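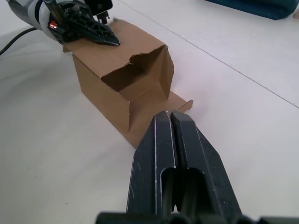 Wrist camera, cardboard box task, left arm holding the flap side.

Two-arm demos: should the second arm hold the box, or should I fix the box to the table?

Posted by Saodah Santoso

Hello everybody. Please excuse my English, I will try to be exact.

I am collecting demonstrations with a two-arm setup, parallel grippers on both sides and one small camera on each wrist. I drive both arms by remote control with a pair of leader arms. The work is simple handling of packaging: open a cardboard box, press a flap flat, turn a paper bag and so on. The training code is our own, we call it Bridura inside the lab.

I have recorded 71 demonstrations with the box. In all of them one gripper keeps the box in its place and the other one does the work. My problem is that the holding arm is not steady in my hand. When I concentrate on the working arm, my other hand moves a little, and the box slides on the table. Then I must correct, and the correction is also in the recording. The trained policy has learned this very well. It makes a small push to the left before each grasp, also when the box did not move at all.

I see two ways. I can tape the box to the table and leave the second arm parked. Or I can continue with the holding and throw away the bad recordings, but then 31 of the 71 are left, and I am not sure this is enough. My colleague at Grustetstead says the tape is cheating, but he does not have to do the recording.

Also a smaller matter: in the wrist view the closed fingers cover a large part of the object. Is this a problem for the learning, or only for my eyes?

Thank you in advance for any advice.

Posted by Mthembu

Do not tape it, if the final robot will not have tape. The policy will learn that the box never moves, and the first time it moves you will have no data for this situation. I made this mistake with trays. I had 1103 episodes with the tray in a fixture, and all of it was of little use when the fixture was taken away.

What helped me was to separate the two jobs in time. First I bring the holding gripper down and I wait. I count to two in my head. Only after this I start to move the other arm. If I feel that the holding hand is getting tired, I stop, open both grippers, go back to the start position and begin a new episode. Do not try to save a bad one.

Please check also your teleoperation program. In many of them you can put a clutch on one leader arm, so that the follower stays where it is when you press a pedal. Then your hand can shake as it wants. The position which is recorded is the commanded one, so the data for this arm is flat and clean. Look at the force, however: a locked arm does not become softer when the cardboard gives way, and it can crush a thin box.

About your 31 good ones, I would keep them and record more until you have 100. Keep some of the episodes with a slide, but only those where the box slipped for a real reason and you brought it back calmly. Recovery is useful for the policy to see. Your push to the left is a different thing, it is a habit of the hand. Sort them by watching the video one time at normal speed, and write one word for each. 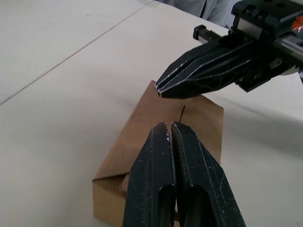 For a paper bag I would do it with less pressing than for a box. The bag is light and it lies flat, so a closed gripper that goes along the surface can pull it away before the other side has arrived. I come from both sides slowly, I keep the tips a small distance above the paper, and I lower one of them first. Choose always the same one. If sometimes the left goes first and sometimes the right, the policy will see two different answers to the same view, and it may hesitate between them.

About the fingers in the camera: with me it was not a problem. The tips are always in the same part of the view, and I think the network gets used to them. But look at what the other wrist camera shows at the same moment. If both are blocked when you make the grasp, you need a third camera from above or from the front.

Posted by Stoker

just tape it and get it working first, you can worry about the rest after. we did all ours with double sided tape and it was fine

Posted by Saodah Santoso

Thank you both. Mthembu, I found the clutch. It was in the settings under a different name, "hold follower", and I had it switched off since May. I tried it in the afternoon and the holding arm is now quiet. With the box I had to raise it a little, as you warned, because the cardboard was bending.

I will record again up to 100 and I will always lower the left one first. Stoker, I keep your tape for the case that I become desperate.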